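Scan to folder stops after firmware update, print and copy unaffected

Posted in: Multifunction devices, scanning and authentication

Dirk Hagedorn
2nd March

We run 3 Frerichs floor-standing MFPs at our Istside office, all released by badge through a Plunitz print server. Since the last firmware update, scan to network folder fails on two of them. The job is accepted, the pages feed through, and then the panel shows "Transfer failed (834)". The third device, which is still on the old firmware, scans to the same share without trouble.

Copying, printing and scan to email work on all of them. The service account has not changed and its password does not expire. I can map the share from a laptop with the same account. The log on the file server shows no login attempt from the two devices at the time of the failure.

Has anybody seen this code? I would like to avoid rolling back, as the update also fixed a fault with the stapler.

Arne Grube

Code 834 is raised before login, so the account is not involved. It means the device and the server could not agree on a protocol version. The new firmware switches SMB 1 off by default and does not switch SMB 2 on if the setting was never saved by hand.

Open the device web page as administrator and go to Network, then File Sharing Client. Set the minimum version to 2 and the maximum to 3. Save, even if the values already look correct. Then restart the device from the power menu; sleep mode is not enough.

If the scan still fails, check the path in the Plunitz profile. It must be given as server and share only, with the subfolder in its own field. Older firmware accepted the whole path in one line.

surnbridge_it

Same here, we just went back to the old version in September and left it. Might be the network card.

Arne Grube

It is unlikely to be the network card if email still goes out. Please also note that some models refuse a downgrade once the update has been confirmed on the panel.

Dirk Hagedorn

Saving the version range and restarting cured the first device. The second needed the path split as well; its profile had been copied from an older unit. Both now write to the share, and a test job of 111 pages arrived complete.
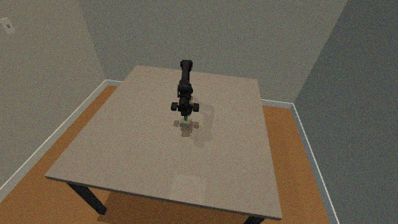 I will update the remaining device next week and set the version range straight after the restart. The profile for it has already been changed to the two-field form, and it still scans on the old firmware with that setting.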